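Forum: City and Region > Public order and transport
Thread: Strike march in Josar, closed bridge and police report

plakik_east
Good evening everybody. I live on the Plakik side of the river and I want to ask if somebody has clear information about the march of the transport workers. The city page says the bridge will be closed from noon, but it does not say until when. My mother needs to go to the clinic in Josar and she cannot walk over the hill. Last time, in February, they closed it for one afternoon and then it stayed closed until the next morning, and the police at the barrier could not tell us anything.

Please only information, I do not want to start again the discussion about who is right.

tram_line_4
The union published the route yesterday. They start at the Leitner depot, go down to the river, cross the bridge and finish in front of the regional office. Line 4 will not run at all. Line 2 runs only to the market. For the clinic your mother should go by the north road, it is longer but it will be open.

greyheron
I would not trust the north road. In February the police also blocked it for two hours when a part of the march went a different way from the plan. If the appointment is not urgent I would call the clinic and move it.

plakik_east
Thank you both. She already waited a long time for this appointment, so we will try the north road very early. I have to stay at home in the morning in any case, the new kitchen is still not completely finished and the installer should come for the last things.

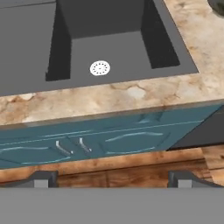
Sink and counter, kitchen in Plakik

I hope he can come at all, he lives in Josar and would have to cross the bridge also.

oldquay
Everybody is worried about the bridge and I understand it, but I would like to say something about the reason of the march. The drivers have waited for an answer from the regional office since the summer. They got one letter. If the office had sat down with them, your bridge would be open. I drove a bus myself for 21 years and I can tell you that no driver enjoys losing a day of pay.

greyheron
The original poster asked not to start this discussion.

oldquay
I did not start it. I only gave the background. A person who reads "bridge closed" and nothing else will think that the drivers close it for fun. It is the police who close it.

flason_reader
The police close it because in February windows were broken on the Flason side, including the window of my cousin's shop. I support the right to march. But I also want that somebody pays for the glass, and until today the city sends my cousin to the insurance and the insurance sends him back to the city.

tram_line_4
The union said at that time that the people who broke the windows did not belong to the march. I was there and I saw the same thing. It was a small group, they came from the side street after the speeches, when most of us were already going home.

flason_reader
It is possible. I was inside with the shutter down, so I did not see who it was. For my cousin it makes no difference, the glass is broken in both cases.

moderator_k
A reminder from me. You may discuss the march, but please do not accuse persons or groups without a source. I have removed one message.

plakik_east
2022-11-26, short report for those who asked me. We left before seven and the north road was open. There was one police car at the turn to Leitner, but they did not stop anybody. My mother was at the clinic much too early and had to sit in the corridor, but this is better than the contrary. The installer called at nine. He was already on our side of the river, he had slept at his brother's place so that he would not miss the job.
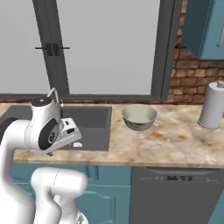
The way back was more difficult. At half past one the police had closed the bridge and also the lower part of the north road, and we were sent around through Flason. It took us more than an hour for a distance that normally needs fifteen minutes. I must say that the officers were polite this time and one of them even had a printed map to show us.

greyheron
So the lower part was closed after all. I do not say it to be right, only because people will read this before the next march.

tram_line_4
The lower part was closed because the march was bigger than expected and there was no more space on the square. The police number is 2128 persons. I find it a strange number, so exact and so small. The square was full up to the fountain and there were still people standing on the bridge.

oldquay
They always say a small number. In my time it was the same.

flason_reader
And the union always says a big one. What is the union number?

tram_line_4
They have not given one yet. When they do I will post it here with the source.

flason_reader
Then at the moment we have only one number, and I will use this one. But I want to be fair: on our street it was quiet. My cousin closed the shop at noon and opened again at four. Some marchers even bought coffee from him.

plakik_east
I am glad to hear it. I could hear the drums in our kitchen when we came back, even with the window closed, and the river is between us.

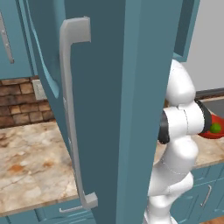

The question for me is now what happens with line 2 next week. The paper at the stop says "limited service until further notice", and this can mean everything. Does the union want to continue, or was it only for one day?

oldquay
It depends on the regional office. They promised a meeting, but without a date. I have seen such promises before and I would buy a bicycle.

tram_line_4
I do not agree with oldquay here. The invitation was made in public this time, in front of everybody on the square, and it will be hard to take it back. For line 2: my shift plan shows normal service from Leitner to the market, and over the bridge from the second day. The plan can change, so please look at the board in the depot or at the page of the city before you leave.

greyheron
The page of the city was not updated for the whole day of the march. I would look at the board.

plakik_east
Then I will look at the board. Thank you to all, also for the disagreement. My mother has to return to the clinic for her results and I will ask again in this thread if there is a new closure.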